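La responsable de recogida de datos de Keneo nos recibe con la pregunta ya contestada: «Sí, se hace en casas de verdad, y no, no sé todavía si sirve». Lleva 8 meses coordinando a gente que maneja pinzas de mano para que un modelo aprenda a ordenar objetos domésticos.

El archivo suma 3.647 tomas. De ellas, unas 348 se descartaron. «Me preocupa más lo que dejamos pasar», admite. «Una cartera doblada se abre de mil maneras y nosotros grabamos las que nos salen cómodas».

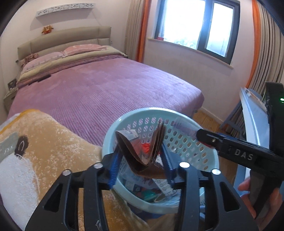 Le pregunto si de ahí sale un robot capaz de recoger un dormitorio. Se encoge de hombros. En Titau, el cliente, hablan de generalización; ella habla de cestas. «Si cambias la cesta por un cajón, ya veremos. Yo no lo prometería».

Tampoco le convence que solo 2 personas revisen las etiquetas. Ha pedido más y sigue esperando respuesta.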